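Brernomix Hand Kit: Your Questions

Updated in April by Katherine Chávez

I get a lot of mail about the Brernomix kit, and most of it asks the same handful of things, so I put my answers on one page. I love using this kit and I'm happy to talk about it all day, but I've tried to include the parts that annoy me too.

What do I get in the box?

The standard kit has 2 hand-held grippers, a charger, a set of spare finger pads and the Plalus software on a card. The fingers open and close as you squeeze the handle, and the camera on the gripper records everything you do while you do it. You move real things with your own arms, and what you end up with is material a robot can learn from.

Do I need a robot to use it?

No! This was my favorite discovery. I recorded for weeks before I ever went near an arm. If you plan to run what you've trained, you'll need one eventually, but you can collect first and sort out the hardware later.

What kinds of tasks work well?

Anything you can pick up between two fingers and put somewhere else. We started with box packing and unpacking, and I still think it's the best first task. You get soft packages, stiff cartons and slippery bags all in one go, and each of them wants a different grip. Wipes are great practice – the package gives a little when you squeeze it, so you learn to be gentle. Clear cups are harder, and I'd save them for your second week.

Box work at the round table:

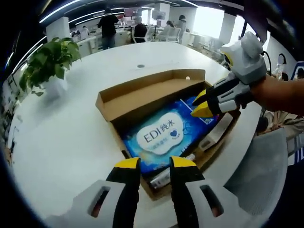
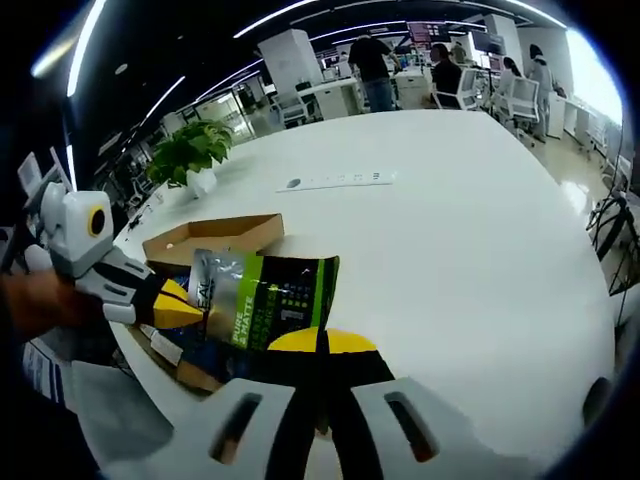
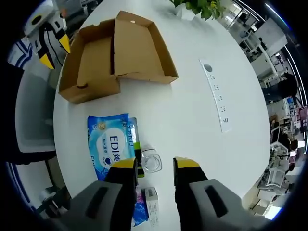
How long does it take to get good at it?

Faster than I expected. Give yourself 30 minutes of just moving things around with no recording at all. The first time, my wrists wanted to do everything at once and I kept bumping the box. After that short warm-up it clicked, and by the end of the afternoon I was reaching for my coffee with the thing (please don't).

Can two people work together?

Yes, and it's a lot of fun. Agree on who lifts and who steadies before you start. If you both go for the same corner you'll laugh, and then you'll have to throw out the take. Each gripper saves its own file, and Plalus lines them up by their clocks. Start both grippers from the same screen or the clocks can drift, and then you're matching files by hand. I lost an evening to that.

How much room does it need?

A table you can walk up to from more than one side is plenty. I prefer a round one. You don't need a closed room or special lights, and a busy office is fine with me, as long as anyone who might end up on camera has agreed to it.

How much storage should I plan for?

More than you think. The default picture height is 1440, and the files get big in a hurry. You can turn it down in the settings, but I leave it alone and copy everything to a drive at the end of each session.

What about the battery?

I get 6 sessions out of a charge, with my sessions being on the short side. The low battery light is tiny and sits underneath the handle, where your palm covers it. That's my biggest complaint about the whole kit, and I've told Brernomix so more than once.

Do the finger pads wear out?

They do, slowly. Wipe them down after anything dusty – cardboard is the worst for that – and swap them when bags start sliding. It takes one small screwdriver. Afolabi sells a softer pad that fits the same mount, and I like it for thin plastic, although it picks up lint.

How does it compare with the Farkora set?

I've used both. Farkora is lighter and your shoulders will thank you on a long day. The Brernomix grip feels more direct to me, and I drop fewer things with it. If you have small hands, try the Farkora handle first, because the Brernomix one is chunky and can't be adjusted.

Can I rent before I buy?

Yes, by the month. The rental kit is the same as the one they sell, minus the spare pads, so ask for a set when you order. Anything you record is yours to keep when the kit goes back. Clear the cards before you ship it!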